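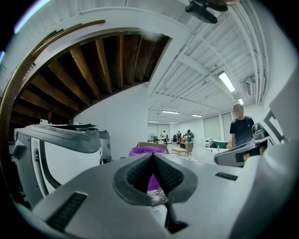
What is a joist?

A joist is one of the parallel timbers that carry a floor or a ceiling. Its ends sit on a wall or on a larger beam, and the boards of the floor above are fixed across the top edges.

# Looking Up: Ceilings and Stairs from Underneath

Reading Buildings, handout 3
Iolo Yorath, Durkero evening program, Stukness

I love this part of the course! Most of us spend our lives looking at floors from above, where all the interesting work is covered up, and then you stand under an open ceiling once and you can't stop doing it. Bring a pencil and a soft eraser (you'll be drawing with your head tipped back, and the first few sketches always come out crooked).

## Joists in a straight run and joists in a curve

In a plain rectangular room the joists usually cross the shorter way. Follow one with your eye from end to end, then look at the gap to its neighbor. If the gap suddenly changes, something is probably going on above: a stair opening, an old chimney, a heavy partition.

Curves are where it gets really good. Where a floor edge bends, the builder can run the joists straight and trim their ends to the curve, or fan them out so that each one points a little differently from the last. Fanned joists are closer together at the inner end and farther apart at the outer end, and the boards have to span that wider gap. The band that closes off the ends is the **fascia**. On a curved edge it may be bent from thin material or built up in short pieces, so look along it for joints. A coat of white paint hides a lot of them, but a low light from one side will bring them back.

Draw the fascia first, as one long sweep, and hang the joists off it afterward. I've tried it the other way and the curve ends up looking like a row of elbows.

## The underside of a stair

Here are the words we need before the sketching session:

- **Tread** — the part you step on
- **Riser** — the upright part between one tread and the next
- **Stringer** — the sloping member at the side that carries both
- **Soffit** — the underside of the stair, whether it has been boarded over or left open
- **Spandrel** — the triangle of wall or paneling below the slope

An open soffit is a gift. From below you can see the treads and risers as a folded ribbon climbing away from you, and the stringers tell you exactly how steep the whole thing is.
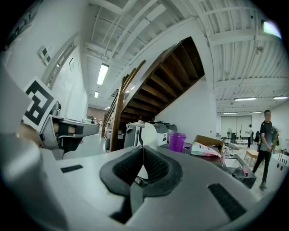
The steepness is worth working out with numbers, and it's simple arithmetic. Take the drawing of the Clurkura stair from your packet. The height from finished floor to finished floor is 2,545 mm, and there are 15 risers. Divide one by the other and each riser comes to just under 170 mm. Fifteen risers need only 14 treads, as the upper floor itself serves as the last step. People forget that one every year, me included.

For comfort, try the old rule of thumb: twice the riser plus one tread. With a tread of 280 mm our stair gives a total of close to 620 mm, a good easy stride. Now try it with a tread of 220 mm and imagine carrying laundry down it!

## Lights, pipes, and other neighbors

When a ceiling is left open, the services show too. Pipes and conduits may run alongside the joists or cross beneath them, and fluorescent fixtures are often set in rows that have a direction of their own. Put them in your drawing, lightly. They're useful for perspective, because parallel rows all head for the same vanishing point — check your joists against them and you'll spot a wandering line right away.

## For next time

Find a stair you can stand under safely and draw it on one sheet. Label at least 8 parts, using today's words and the ones from handout 2. Add the riser height if you can measure it, and note which way the joists run in the ceiling nearby.

Anyone who gets hold of a curved one, please bring it in first. I want to see it before we start.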